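Search this site Enter keywords Go

Keeping a Pair of Grippers Honest: A Talk with the Woman Who Services Them

7 October 2022

She had a tray of tiny screwdrivers out before I had my coat off, and she apologized for it, and then she carried right on with them for the whole two hours, which I have to say I enjoyed very much. She looks after the hand-held grippers for Foltier, a small outfit in Tiltalbridge, and has done so since July of last year. She asked me to leave her name out ("my mother reads everything") and I was happy to agree.

I asked what a person has to look after on a thing like that. She laughed. "Everybody thinks it's the electronics. It's mostly pads and screws. I check the pads first, every morning, before I've had anything to eat."

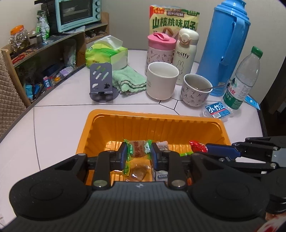 Pads wear at the tips, she told me, and people are slow to notice because the grip goes off a little at a time. Her rule is to change both on a gripper together, even if one still looks fine, and she writes the date on the back of each in pencil. Her test for a fresh pair is a small one. She closes the fingers on a wrapped candy, the kind with twisted ends, and holds it just over the orange tray with the blue pads pressed against either side. "If I can hold it by the middle and the wrapper doesn't creep, I'm satisfied," she said. "A hard block tells you nothing. A candy will tell on you right away." She counts to 30, out loud, and she does not like to be spoken to while she's counting – I learned that one the hard way!

The screws on the fingers come next. She snugs them by hand, a quarter turn at most, and puts a dot of paint across the head so she can see at a glance if it has moved. She used to go tighter. Then she stripped a finger plate on a unit from Flalitz, and the replacement took 84 days to come, and she has been gentle ever since.

We got to talking about the linkages, the part she plainly loves best. Dust gets into the pivots, and sugar too if you work with sweets, so she wipes each pin with a dry cloth and opens and closes the fingers 100 times, listening. "You hear it before you feel it. It's a sort of whisper." Oil she saves for the Bhutto grease day, as she calls it, after the brand she buys, because too much of it travels down to the pads and then you are back where you started.

Last of all she spreads the fingers wide over the table and looks at them from behind, to see that left and right have opened by the same amount. If one lags, she loosens that side, lets it settle, and begins again. She'll do that four or five times without a cross word. 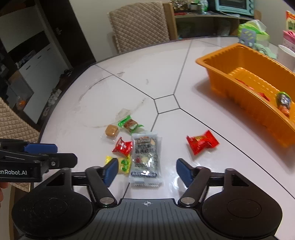 When something does break

Her logbook had reached entry 604 on the day I visited, and she let me turn the pages. Most of the entries are a single line. "Left pad lifting, reglued." "Pin stiff, cleaned." The long ones are the repairs that beat her the first time, and she goes back to read those when she's stuck. I asked whether she would ever want it all on a computer. She thought about it for quite a while, wiping her hands. "I'd want to keep the pencil," she said, and went to put the kettle on.

Shared 30 times 3 comments

pivotpin: Paint dots on the screw heads, yes! My father did the same on his sewing machines.

Marlow Lane Reader: What glue does she use for the pads? Mine never hold past a month.

tinkerbench: Enjoyed this. I would have liked more on the linkages, please go back and ask her.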